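August 20, 2025

Four days in Stirkance, and what I would do differently

I came back from Stirkance on the night bus and I still have sand in my shoes, so I write this while I remember the prices. Some of you asked me if it is worth to go there in September, when the ferries are fewer and the families have gone home. I think yes, but you must plan the transport before you plan anything else.

From our side there are two ways. The first is the train to Gonard and then the local bus along the coast. The second is the direct coach, which costs more and stops for a long time at the border. I took the train. The bus from Gonard leaves from behind the station and the timetable on the wall was from last year, so please ask the driver. My ticket was 631 in the local money, and they did not accept my card. The bus had no space for big suitcases inside, only below, and the driver opens this part when he wants to.
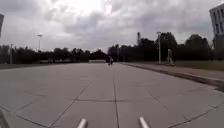
Large concrete slabs, straight ahead.

I stayed in a guesthouse called Radonjić, on the hill side of the town. The room was small and very clean, with a fan and a balcony where one person can sit. Breakfast was bread, white cheese, tomatoes and a boiled egg, the same every morning, and I was happy with it. The walk down to the sea takes ten minutes and the walk up takes much longer. If you have bad knees, look for a room near the harbour and accept the noise.

On the second day I went up to the old signal tower. The sign at the bottom says 539 steps. The path is in the shade until the small chapel, and after that there is no tree at all, so go early. The date over the tower door is 1543, but the woman who sells the tickets told me that the door was brought from another building. I liked that she said it so openly.
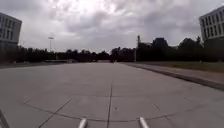
Posier Walking and Travel Club – members' blog

The food was better than I expected. In the harbour the menus have photographs and the fish is sold by weight, so ask for the price of the whole fish and not of the kilo. Two streets behind, there is a place with six tables and no sign, where I had beans with peppers and a glass of wine. I ate there three evenings. The owner closes when the pot is finished – once this was before eight o'clock.

The boat to the island was the only thing that disappointed me. The trip was sold as a full day, but we had two hours on land and the rest was waiting. The water was clear and I swam, but I would not pay for it again. A better idea is the small beach to the north, where the path begins after the last bus stop. Take shoes for the stones.

Next time I would stay five nights and keep one day free in Gonard, because I saw only the station and a bakery. I would also bring less clothes and a real torch for the road up to the guesthouse. Roughly 200 metres of it have no lamps.

If you have a question about the bus, write it in the comments and I will answer in the evening.

Slavica Vlachou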